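Reading time: 4 min

From: Hryhorii Hutsuliak
To: cell-users list
Date: 30th July
Subject: Re: Blocks landing crooked in the tray

> Since we moved the Dolholm cell to the other bench, the arm picks the
> tagged blocks fine at the left of the table, but in the tray it comes
> down off center and one finger touches first. Fingers were changed in
> February and have been fine until now. Is this a hand-eye problem, or
> should I be looking at the gripper? The other arm, the one with the
> camera on it, has not been touched.

I would look at the camera before the gripper. If a finger were bent you would see the same error everywhere on the table. An error that grows toward one side is nearly always the camera pose or the reference plate.

We had the same thing in the Sketen cell after a move, so I will write down what we do there. It is two white arms over a black table, with the camera on a rod at the back arm and the gripper on the front one. Every block carries its own tag and the plate in the middle of the table carries the reference tags.
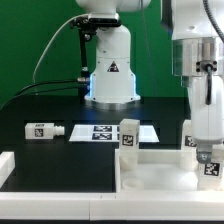
Start with the clamp that holds the camera. Try to turn it by hand with the arm powered down. If it moves at all, tighten it and do the whole calibration again, don't try to save the old one. After that follow the cables back from the camera to the first point where they are fixed. A cable that is too short will pull on the rod when the arm moves, and you will chase that for days. Leave a loop.

Next is the plate. Ours is only laid on the table, and for a long time I thought that was good enough. Someone wiping down the table can shift it by a couple of millimeters, and every pick is then wrong by the same amount. We now put the plate against a stop block, take the reference, and run the check routine from Furavport with the blocks out of the way. It goes to 16 points. Ours takes 309 seconds at the slow speed setting, yours may be different.

When the fixed camera agrees with itself, check the wrist camera against it. Stand one block on end in front of a large tag, open the fingers and bring the gripper in slowly. You want both tags readable in the wrist view and the block midway between the fingers. If the block sits to one side in the picture but the fingers close evenly on it, the wrist camera offset is wrong. If it looks centered and one finger still hits first, then it is time to look at the fingers.

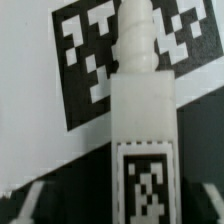
Wrist view, upright block between the open fingers, large tag behind.

About the tags themselves. The small labels on the blocks wear at the corners, and a worn corner gives a pose that flips now and then. Replace the label when you see this in the log. Clean off the old glue first - a label that sits a little high on one edge is worse than a worn one. We order ours through Kuzmenko in sheets of 420, which lasts a good while.

With the labels sorted out, spread a few blocks on the table in different positions, some on their sides, and go through them with the gripper above each one without closing. Write down the offset for every block. I keep these in a plain text file next to the calibration, with the date of the last change.

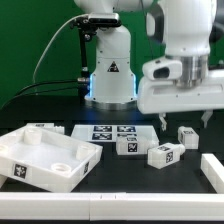

Tray check

Do the tray last, since everything before it adds up there. Put the blocks in by hand, let the arm go over one of them with the fingers open, and stop it before it closes. Look from the front and from the side. The gap should be the same at both fingertips. If it is not, note which side is tight and by how much, then turn the block a quarter turn and repeat. If the tight side stays with the gripper, it is the tool offset or a fingertip pad. If it follows the block, it is the label. 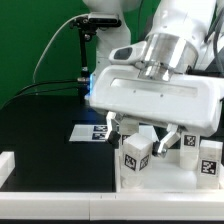
Another list member wrote to me off list that the quarter turn test only works if the block has a label on the neighboring face too, and that the stored offsets for both faces must have been measured on the same day with the same calibration. I agree with that and should have said it. With one label the camera loses the block when you turn it, and the arm goes to the last known pose.

So for the Dolholm cell my order would be clamp, cables, plate, wrist camera, labels, tray. Allow around 2 hours. Please post the offsets when you have them, left side and tray separately.

Hryhorii

Recent in this list
Re: Fingertip pads, which glue
Speed limits during calibration
Wrist camera drops out after restart
Re: Re: Stop block drawings

This archive uses cookies to remember your reading settings. Accept | Decline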